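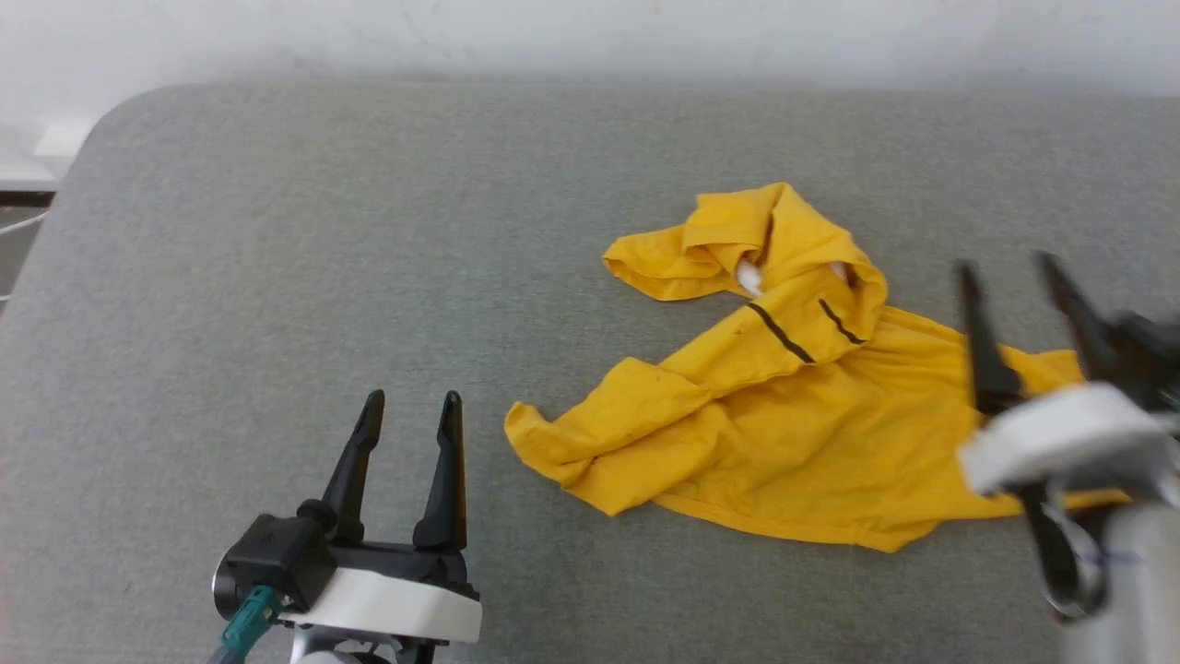

Faltzelle: linker Greifer verliert den Stoff, rechter nicht

trurkow_nord
Moin, wir betreiben eine zweiarmige Zelle zum Falten von T-Shirts, Steuerung von Remia, Parallelgreifer mit schwarzen Fingern. Seit April rutscht links der Saum raus, sobald der Arm anhebt. Rechts läuft alles normal. Beide Seiten haben dieselbe Schließkraft im Parametersatz. Finger sind gereinigt, Nullpunkt links neu gesetzt. Hat jemand eine Idee?

Klemmbacke288
Wie viele Zyklen haben die Finger drauf? Bei uns waren die Spitzen nach 6 Wochen glatt. Man sieht das kaum, mit dem Fingernagel merkt man es.

trurkow_nord
Zähler stand Freitag bei 775, die Finger sind also fast neu. Beide Paare wurden zusammen getauscht.

Sarpong_Service
Dann würde ich das Kabel prüfen. Am linken Greifer sitzt der türkise Stecker seitlich unten am Gehäuse. Wenn das Kabel zu kurz verlegt ist, zieht es beim Drehen des Handgelenks. Wir geben dort eine Handbreit Schlaufe dazu.

Klemmbacke288
Glaube ich nicht. Zug am Kabel gibt Aussetzer und eine Fehlermeldung, aber keinen rutschenden Saum. Ich bleibe bei der Mechanik.

Lụa Huỳnh
Wie tief fahrt ihr in die Unterlage? Bei grauem Polsterstoff wie bei euch müssen die Spitzen leicht eindrücken, sonst fassen sie nur die oberste Falte. Wir fahren 4 mm tiefer als die gemessene Höhe. Das Polster setzt sich mit der Zeit, und zwar nicht überall gleich.

trurkow_nord
Höhe wurde nur einmal gemessen, in der Mitte. Ich messe links nach.

trurkow_nord
Nachtrag: Links liegt die Fläche tiefer als in der Mitte. Greifhöhe für den linken Arm getrennt eingetragen, seit heute Mittag kein Saum mehr verloren.

Sarpong_Service
Das Kabel würde ich trotzdem anschauen – spätestens bei der nächsten Wartung.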